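The Itch That Arrives at Bedtime

At 2 a.m. my left shin is the most interesting thing in the house. It has been this way every winter since I turned forty, and every winter I greet it with the same strategy, which is to scratch it with the heel of my other foot until one of us gives up.

Dry skin is a dull complaint. You can't take a day off for it, and people's eyes glaze over if you bring it up at dinner. Yet when I mentioned mine in this column last June, 2962 of you wrote in, most of you with a cure. Several involved porridge.

Lutfa Akanda, a dermatology nurse at the Skinholm clinic, has heard about the porridge. She's more interested in my shower. "How long, and how hot?" she asks, and I tell her 12 minutes, and she writes something down that is clearly longer than the number 12.
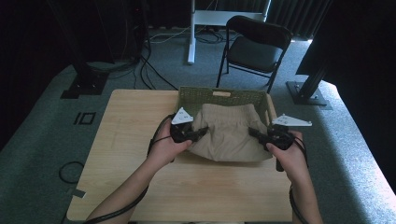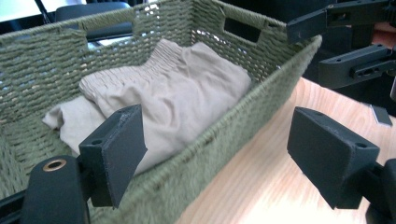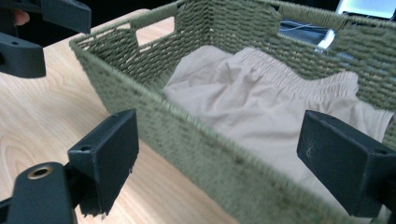 Hot water strips the oils that hold moisture in the outer layer of skin, Akanda says, and shins have few oil glands to begin with. Add a heater running all evening and a wool blanket, and you have my left leg. She suggests four minutes, lukewarm, with soap kept to the parts that need it. Then a plain, thick moisturiser while the skin is still damp, and no perfume in it.

I had been using something that smelled like a fig tree's wedding. She asked me to stop.

Itching that lasts more than a couple of weeks, keeps you awake or comes with a rash you can't explain is worth taking to a doctor. Mine settled in nine days, on lukewarm showers I resented every morning. The fig cream has gone to my sister, who has excellent shins and has never once thanked them.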